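3.2 Surface color and glare in home kitchens

The second part of the survey dealt with worktop color. Households in the Curnimham sample were asked which surface they used most for preparing food, what color it was, and whether they had trouble seeing what they were doing on it at any time of day. Of the 2489 forms returned, those that left the color question blank were dropped from this part of the analysis but kept for the storage questions in Section 4.

White was treated as a single class. An earlier version of the form, used in the Ngubane pilot, split it into bright white, cream and off-white, but respondents in the same household often chose different words for the same table. Wood, stone and dark laminate were kept as separate classes. Tables with a border or trim in a second color were coded by the color of the main area. A white surface is shown in Figure 2a. 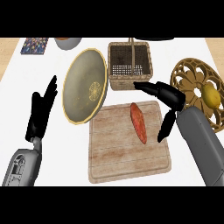

Light level was measured at the center of the surface with the ceiling light on and the blinds closed. The lower limit for inclusion was set at 300 lux. Kitchens below this limit were measured again with any under-cabinet lights switched on, and the second reading was used. Readings were taken after the meter had been left to settle for 15 seconds. Where a household used a separate table in place of a counter, the meter was placed on the table at its normal position in the room, and chairs were left where they stood.

Reports of glare were more common for white surfaces than for wood, and the difference remained when kitchens with south-facing windows were removed. Finish was a confounding factor. Most of the dark surfaces in the sample were matte, while the white ones were mixed, so the effect of color alone cannot be fully separated from that of gloss. Sun (Priltance report, March) reached a similar view using a smaller set of rental kitchens.

A cutting board changes the background against which food is seen, and for many tasks it is the board, not the table, that matters. Board material was therefore recorded as a separate item. Pale wooden boards on white tables formed their own group, in which the board is only slightly darker than its surroundings but the food still stands out by hue (Figure 2b). Stains and knife marks were noted but not scored. 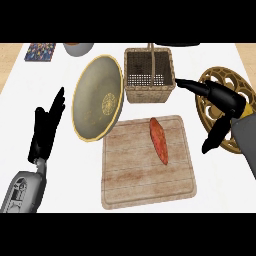

Figure 2. White worktops: (a) table surface; (b) table with wooden cutting board.

3.3 Worktop height

Height was measured from the finished floor to the top of the surface at the front edge. Two readings were taken, one at each end, and the lower value was entered. Rugs and mats were moved aside first. Boards were not included in the height, although respondents who always worked on a thick board were asked to say so in the comments field.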